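Costlow Gripper Owners > Faults and Repairs
Jaw snapping shut on soft stuff, bad pinch (long, sorry)

lavenderloft
Hello all, and thank you for letting me in. I've been reading this board since August and it has saved me more than once, so now I get to add a problem of my own.

I do folding sessions at home with a pair of the hand-held Costlows, the parallel ones with the blue pads. It's mostly clothes on a bed, because a bed is where clothes end up in real life and the robot people want real life. The recordings get uploaded to Bornby at night and I'm done. I've made some 400 folds on this pair and I've grown very fond of them, which makes the next part harder to write.

Last week the one in my left hand started sticking. I'd squeeze, the fingers would come in about halfway and stop, and then with a bit more pressure they'd let go of whatever was holding them and slam together. On a T-shirt you hardly care. On a puffer jacket it grabs twice as much fabric as you meant to take, and on the third day it grabbed me. I had reached in with my free hand to straighten a sleeve (I know, I know) and got the web of my thumb right in the linkage. It didn't break the skin, but I have a lovely purple stripe and I said some words that are now on the recording.

The puffer is what I was working on when I decided to write this up: 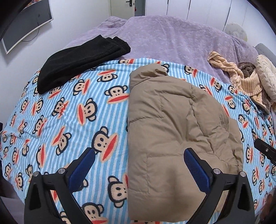
Jacket folded lengthwise, jaws open. They open beautifully, it's the closing I don't trust.

Things I've tried: wiping the pads, blowing out the linkage with a little bulb, and backing each pivot screw off a hair and bringing it back. It was better for 30 folds and then just the same as before. Has anyone had this? I'd hate to send it in if it's only fluff.

old_solder
Sorry about the thumb. I'd bet on fluff, and I'd bet it's behind the pivot where your bulb can't reach. Fleece is murder on these, it sheds, and the fibers wind themselves around the pin until they're packed hard. Take the outer link off completely, pull the wad out with tweezers, put it back dry. No oil! Oil turns lint into felt. I do mine every 200 folds and it's a pleasant half hour with the radio on.

marrowfat
I'm going to disagree a bit, with love. Lint gives you a mushy, draggy close all the way along. Stopping at one place and then letting go sounds to me like a bent link or a burr on the pin, and no amount of tweezers will help with that. Did it get dropped? Mine went off the edge of a dresser once and did very nearly what you describe. I bought a link set from Millier, fitted it in an evening and it's been sweet as anything ever since.

old_solder
Could be a bent link, I'll grant you. But I'd still clean first. Cleaning's free.

lavenderloft
Thank you both so much. It may have been dropped, I have a nephew and that's all I'll say. I had the outer link off this morning and there was lint, a fair little pinch of it, though I wouldn't call it packed. Back together it closes better on nothing at all, just in the air. On the jacket it still hangs up about one time in five. I've gone back to laying the jacket out flat and starting each fold from scratch, going in very slowly from above, so that if it snaps it only gets the top layer.

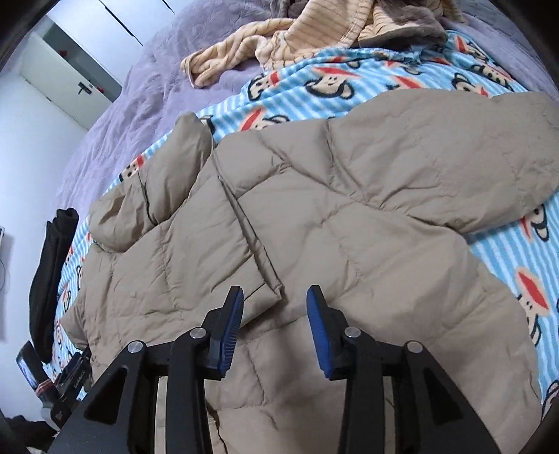

pinchpoint_pam
Please stop using it. I mean that in the kindest way. You've got a tool that stores up force and lets it go when it feels like it, and slow hands don't change that. I was at Cadwaladr when we had the same complaint on a bench unit, and the rule there was simple: one unexpected close and it goes in a drawer with a tag on it. The next thumb might be less lucky than yours.

marrowfat
Pam's right about your fingers, although I think the drawer is a little strict for something you squeeze by hand. It can't close harder than you're squeezing it.

pinchpoint_pam
It can close harder than you're expecting, and your other hand is in there because you think it's stuck. That's how she got the stripe!

marrowfat
Fair enough. I'll give you that one.

old_solder
While it's in the drawer, take both links off and lay them on a piece of glass. If one rocks, it's bent and marrowfat gets to be smug. Roll the pins too. And pull the last 50 folds before the pinch if Bornby lets you see them, and look at the jaw width. If it hangs at the same opening every time, that's metal.

lavenderloft
Pam, it's in the drawer. I tied a sock around it, which will have to do for a tag. I've written to Bornby to say the last few days from the left hand may be no good to them, and I asked for the jaw widths while I was at it. The glass test will have to wait until I've got a picture frame apart. I'll post when I know if it rocks.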